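Is the restored cut of Colerix worth the trip?

Our film club in Cadville is splitting gas money to see the restoration of Colerix on a big screen. The flyer says 9 minutes of "lost" footage. I've been burned by this kind of claim before. Has anyone seen both versions?

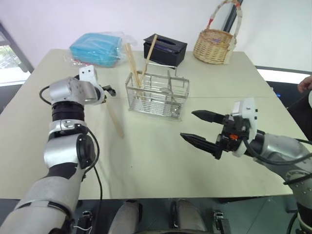

Duvville, January 2024

Saw it here last night. I know the old disc pretty well and I'd call most of the new material padding. There's a longer walk to the quarry, a second dinner, and the priest gets 3 more lines. The color is better, I'll give them that, but the night scenes look scrubbed to me – faces like candle wax. Reviewers keep saying "masterpiece" and I wonder how many stayed awake. If your ride is over 100 miles I'd wait for the disc.

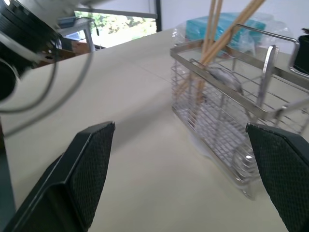

One more thing, the subtitles are new and I don't trust them. The landlord's speech used to be nasty and now he sounds like a bank letter. Maybe that's closer to the original, I don't speak it.

Second answer

Disagree about the dinner, it's the best part. Bring a sweater.

Third answer

Is this the Durán print or the other one? The Durán runs in March and I heard it's the same cut with a new poster. 61 seats in that theater, so book early if you believe the hype. I don't.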